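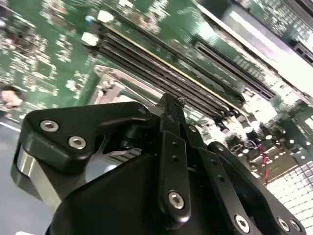
A big green server board.

2010-07-28

My aunt's old desktop got slow this spring and she was told, by a very confident young man behind a counter, that it was finished. He recommended a new one. He also recommended the three-year protection plan, the "optimization service" and a surge protector that cost more than my shoes. She bought the lot, drove home, and called me to ask whether she had been robbed.

I said probably not in the legal sense.

I've been chewing on extended warranties ever since, and the more I read the fine print the less I understand why anyone defends them. My friend Solène Rey does. She bought a plan on her Kundska washer and it paid for a pump, and now she tells everyone she came out ahead. Maybe she did. I asked what she'd paid for all the other plans she has bought over the years, on the toaster oven and the vacuum and the phone and so on, and she changed the subject to my garden.

A store doesn't sell you a thing like that unless it expects to keep most of the money. That isn't a scandal, it's how insurance works, and I'm happy to have insurance on my house because I can't buy another house out of pocket. I can buy another coffee maker. When mine quit (a Gristis, six years old, no plan) I was annoyed for an afternoon and then I went and got a different one.

What bugs me is the script. I went into Le Goff last week for a box fan. A fan! Plug, motor, blades. The woman at the register asked if I wanted to protect my purchase. I asked her from what. She looked at the screen and read me a list: power surges, normal wear, "mechanical failure from heat." I asked if normal wear wasn't already covered by the manufacturer for the first year. She said she thought the plan was in addition. I asked when it started. She had to get somebody.

It starts on the day you buy it. So for the first year of a three-year plan you are mostly paying for what you already have. I'd like to see that printed on the front of the brochure in the same size type as PEACE OF MIND.
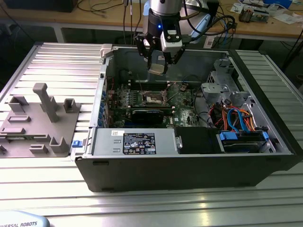

Desktop with the side off. Dell logo on the board.

Then there's the matter of what they'll fix. Go and read the exclusions sometime, they're better than a novel. My aunt's plan runs to 24 pages and I sat at her kitchen table with a pot of tea and went through every one. Accessories are out. Batteries are out after the first year. "Cosmetic issues" are out, and a cracked hinge might be cosmetic, depending on who picks up the phone. Any repair done by someone who isn't on their list kills the whole thing, so if your handy niece opens the case to blow the dust out, she may have just cost you the plan. And at the end there's a line saying they can give you a store credit for the "current value" of the machine in place of a repair. Who decides the current value? Guess.

Clotilde Sabatier wrote to me after my last post on this (the one about mattress guarantees) to say I was being unfair and that some people need the certainty. Her mother Bernadette is on a fixed income and a dead refrigerator would be a real problem for her. I take the point. But I'd still ask whether the refrigerator plan is a good way to buy certainty, or just the one that happened to be offered at the register while the delivery form was being filled in. If you put the price of the plan in an envelope every time someone offered you one, you'd have your own plan before long, with no exclusions and no hold music.

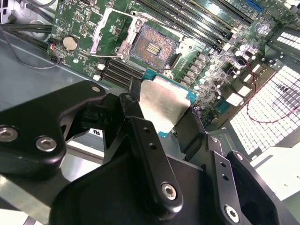 And the hold music matters, because the claim is where they wear you down. Léonie Lemaire had a Zellby dryer under a plan and made a claim on it. First they wanted the receipt. Then they wanted the receipt with the serial number written on it by the store, which the store doesn't do. Then a technician was booked and didn't come. She got her repair in the end, some 20 days after the first call, and by then she'd spent a good chunk of the plan's price at the laundromat. The company counts her as a satisfied customer. I know because they sent her a survey that only went down to "somewhat satisfied."

I'm told the credit card people will often double the manufacturer's warranty for free. I'm suspicious of that too and I haven't tested it. If any of you have made a claim that way and gotten a check, I'd like to hear how long it took and what they asked for. Please don't send me the brochure, I've got the brochure.

My aunt returned the optimization service, by the way. They took it back without a word. She's keeping the surge protector.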